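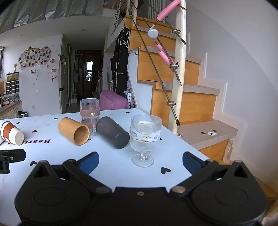 About Plikano

Plikano is a small shop for people who care (maybe a little too much!) about what they drink out of. We opened on the ground floor of an old house in Braresora with 3 shelves of cups and one long-suffering kettle, and we've been adding to both ever since.

We love a mixed table. Paper next to glass, a bamboo cup beside something dark and plain, a stemmed glass wearing a patterned band – why should everything match? A woven sleeve around a clear tumbler makes it nicer to hold and a lot easier to find again at a party, and we will happily talk about sleeves for as long as you let us.

Most of our bamboo comes through Mabaso, a workshop we've bought from since our second year, and the bands and sleeves are put together upstairs. Last year we wrapped 1,312 of them, and by September our fingers knew it.

Come in and pick things up! Tip them over, look inside, see how they sit in your hand. Cups are for handling. If you'd like to try one with a drink in it, ask, and we'll fill it.

We also run a sleeve-weaving evening every month at the Groltasus community hall, with room for 10 people and roughly 70 colors of yarn to fight over. Beginners are very welcome, and you take home whatever you make, wonky or not.

The shop opens at 10 in the morning. Ring the bell if the door sticks.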